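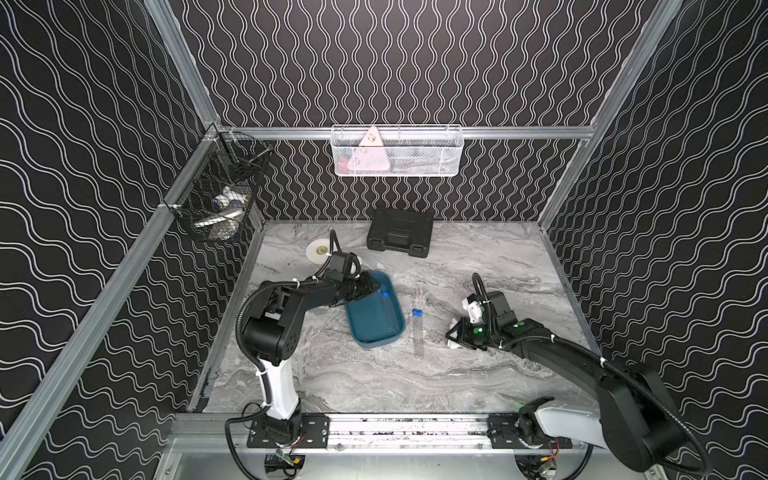

Stitside bench layout with teal tray, tape, carrying case and wire mesh baskets.

PLUMVILLE, October – Stitside today released its small-bench layout for sorting tubes, caps and other light supplies. The layout covers the work surface, the tray position and wall storage. It was drawn up with Tapsell, a fittings supplier.

Items in constant use stay on the tabletop. Items needed less often go into mesh baskets fixed above it.
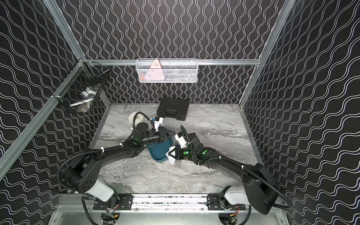 Basket height is set at installation and can be changed later with a hex key. The recommended limit is 2 kg per basket – heavier stock belongs in a case at the back of the bench. The layout was tried for more than 600 hours at the Plumville workshop before release.
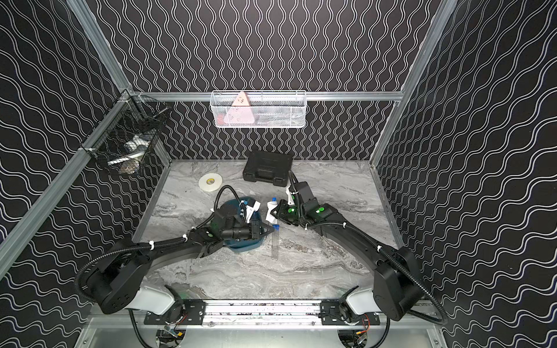

Cirico, which has used the layout since spring, said that clearing a bench at the end of a shift had become a shorter job, and that it would like a deeper tray as an option.

A deeper tray is under review. The standard tray remains the shallow model with rounded corners. It lifts out for washing and needs no fasteners.

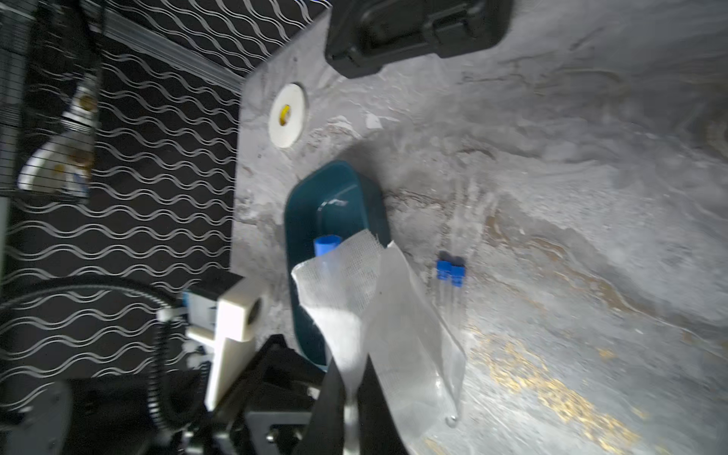

The layout sheet runs to two pages and lists 92 parts, including brackets and screws. Printed copies are available from the Stitside office in Plumville. Orders for baskets and brackets go through Tapsell.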